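The dish at the end of the bench: a conversation with Nga Tạ

Undombridge – Nga Tạ keeps her samples in a spare room over a bakery, and the first thing she asks visitors to do is put their bags in the hall. The second is to keep their sleeves off the table. She has run Prildale, a small workshop that tests varnishes and resins for furniture restorers, for seven years. Before that she worked for a paint supplier and, she says, mostly answered the phone.

Her customers send in jars of old finish, scrapings from table legs and sometimes a full bottle found at the back of a shed. They want to know if it can still be used and how it will dry. Tạ tries to tell them.

"People expect a lot of equipment," she said. "Most of what I do is pour a little out and leave it alone."

She pours into glass. She tried plastic cups in her first year and gave them up after a batch of solvent softened the bottoms. Then she used jam jar lids, which were too shallow and had printing on them that came off. The glass dishes were bought secondhand when a school in the next town cleared out a storeroom. There were 80 in the lot and she still has 59.

"The rest got broken, or they got something in them I couldn't get out," she said. "There's a point where you stop scrubbing."

She likes to set a small dish inside a larger one. If the small one overflows or cracks, the larger one catches it and the table is spared. It also gives her somewhere to stick a label that she won't have to peel off when she washes the inner dish. She used to write on the glass with a marker, but the solvent took the ink off and she lost track of a whole month of work one November.

The color is the part customers ask about most. An old finish can go from pale yellow to deep brown, and they often take that to mean it has spoiled. Tạ says color alone tells her very little. The same liquid looks darker where it is deep and lighter where it is thin, so she looks at it from the top and from the side before she writes anything down.

She pays more attention to solid bits. Clear flakes or crystals can mean several things, she said. A skin may have formed and broken up. Something may have come out of the mix as it stood. Or it may be a piece of film that fell in from the neck of the bottle.

"You can't tell by looking. I know people who say they can," she said. "I take a piece out, put it in clean solvent and see what it does overnight."
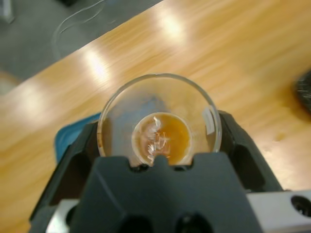

Getting it clean again

Washing up takes longer than testing. Tạ wipes each dish with a rag first, then soaks it, then wipes it again. Resin leaves a brown ring on the glass near the rim, and she has tried most things on it. A plastic scraper works if the ring is fresh. An old one needs a night in solvent with a lid on.

Wahyudi Sutanto, a chair maker who shares the rent on the room, does his gluing at the other end and stays out of her half. He built the table. She had asked for a steel top and he talked her out of it – a dropped dish has a better chance on wood, he told her, and he was tired of the noise.

"He was right about the noise," she said.

She has 97 samples on the shelf waiting for a second look, and a restorer in Hevden wants an answer on his by the end of the month. She would like to get a proper cabinet for the finished ones. For now they go in shoeboxes, with the labels facing up.

Asked what she would tell someone with an old bottle in the garage, she thought for a moment.

"Don't shake it," she said. "Everybody shakes it. Then they send it to me and I have to wait a week for it to settle."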